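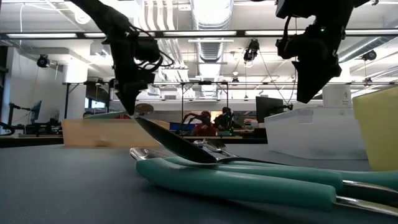

Two arms over the utensil pile at our Cinton bench.

Print this page | E-mail this page

How to Score a Sorting Run Without Fooling Yourself

If you've been following our Geum write-ups, you know we love a good messy pile of spoons! Handles that lie across each other are where a sorting policy really gets tested, so let's walk through scoring one together.

Start by writing your pass rule down before you run anything (we skipped this in February and argued for a week). Ours is simple: the utensil rests fully inside its bin and the gripper has let go.

Next, run 33 trials per policy, mixing up the pile each time. Log every regrasp, even on the passes. With Vonel we allow 2 regrasps, and anything beyond that is a fail.

Last, report crossed handles on their own line, so the easy picks don't hide them.

Comments (2)

drosimska_fan: Do you reshuffle by hand?

benchnotes: We used 7 fixed layouts instead and it worked nicely for us.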